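Drawers, again

Jul 28, 2019

I said in April that I would write up the drawer work once there was a result to report. There is one now, though it is smaller than I hoped.

The question was simple. If you train a policy to put fruit into a kitchen drawer and take it out again, does it learn where the drawer is, or does it learn where the drawer usually sits in the picture? Our earlier policy, which we call Nullis, did well on the bench and badly as soon as a camera was shifted. I wanted to know how much of the trouble came from the camera and how much from the clutter on the worktop.

So we recorded 2,518 demonstrations in the one kitchen. The jars, the candlesticks and the wooden bowl were allowed to stay on the counter. The fruit was rearranged between recordings, in the bowl or out of it, and the drawer was left open at the beginning of many of them so that reaching in could be learned apart from pulling the handle.
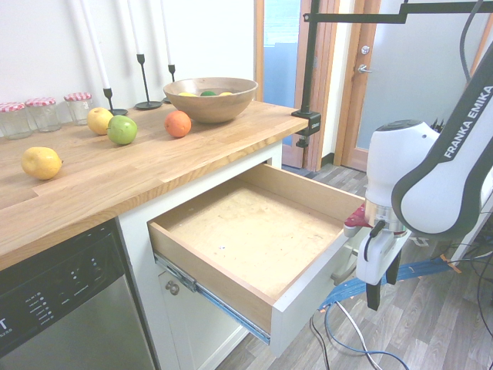
Jinlong Tang wrote to ask whether a drawer that starts open makes the task too easy, as the hardest part of any drawer is getting hold of it. He would rather see one success rate for the whole thing, closed drawer to closed drawer, and he thinks splitting it up hides the failures.

I have some sympathy with that. The whole-task number is in the report and it is poor: 12 successes out of 50. But a single number doesn't say where things went wrong, and when I went back through the failed runs most of them were lost at the handle. With the drawer already open, the same policy managed 4 times as many successes as it did from closed, over the same number of trials. I find that more useful for deciding what to do next.

The second comparison was the viewpoint. We trained one version on recordings from a single camera position and another on a mixture of positions, keeping the amount of data the same.

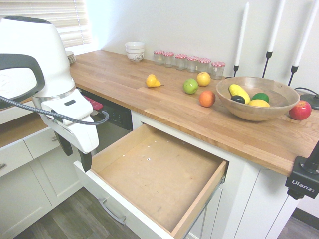
The mixed version was a little worse when tested from the familiar position and a good deal better from one it had not been trained on. Clutter mattered less than I expected. Moving the fruit about hardly changed anything, while moving the camera did.

There are limits to this. It is one kitchen and one style of drawer, and I chose the fruit layouts myself, so they probably have habits in them that I can't see. Sekotberg have offered us time in a second kitchen with narrower drawers and a different handle. I would like to repeat the closed-drawer trials there before changing the training at all. The report is being tidied up and I will put a link on this page when it's ready.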